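Acta de la reunión de seguimiento del proyecto Tenitz
Grupo de Biomecánica de la Adhesión -- Sala de seminarios, segunda planta
4 de marzo

Se abre la sesión a las 9:30. Se aprueba el acta de febrero con una corrección en el punto dedicado a humedad: donde decía «saturada» debe decir «controlada».

1. Ensayos de tracción en discos de ventosa

Se presentan los resultados de la serie de rémoras conservadas en frío. El conjunto de datos consta de 2724 registros válidos de fuerza frente a desplazamiento. Quedan fuera los obtenidos con la célula de carga antes de su recalibración, que se archivan aparte y no entrarán en el análisis.

La fuerza de desprendimiento crece con el área del disco, aunque el exponente ajustado depende de si se incluyen los ejemplares juveniles. Se discute si conviene tratar juveniles y adultos como poblaciones distintas. Acuerdo: presentar ambos ajustes en el manuscrito y trasladar la comparación al material suplementario.

Sobre sustratos de rugosidad alta, las laminillas del disco mantienen el agarre en cizalla mejor que en tracción normal. Falta repetir cuatro ensayos con la placa Ginov de grano grueso, cuya superficie presentaba residuos de resina.

2. Adquisición de vídeo

La cámara de alta velocidad se fijará en 3000 fotogramas por segundo para todas las secuencias de desprendimiento. A velocidades inferiores no se resuelve el frente de despegue en el borde posterior del disco. El almacenamiento disponible en el servidor Nazari es suficiente hasta el final de la campaña, siempre que los vídeos en bruto se compriman sin pérdida cada semana.
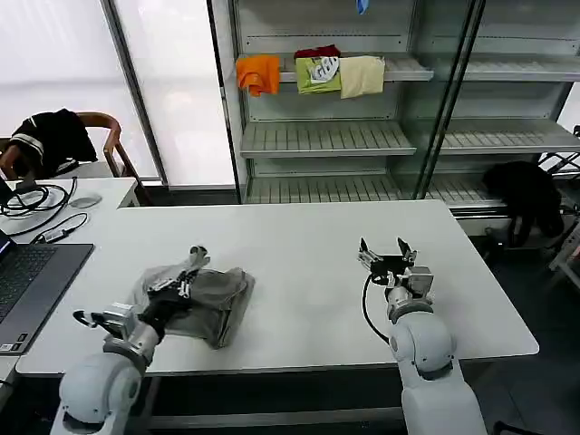
Figura 1. Mesa blanca con dos brazos robóticos; pinza izquierda sobre un tejido arrugado.

Se recuerda que los nombres de archivo deben incluir código de ejemplar, sustrato y número de repetición, en ese orden. Los archivos de la carpeta provisional que no cumplan la norma se renombrarán antes de la próxima reunión.

3. Muestras y permisos

La estación costera de Dredska confirma el envío de material fijado para histología. El envío de ejemplares vivos sigue pendiente de la autorización veterinaria -- no se reservará acuario hasta recibirla por escrito.

4. Manuscrito

El borrador de métodos está completo. En la discusión se eliminará el párrafo sobre el origen evolutivo del disco a partir de la aleta dorsal, salvo la referencia necesaria para la terminología anatómica.

5. Ruegos y preguntas

Se solicita reponer guantes de nitrilo de talla pequeña. Se pregunta por la fecha de revisión del congelador; queda sin respuesta.

Se levanta la sesión a las 10:50.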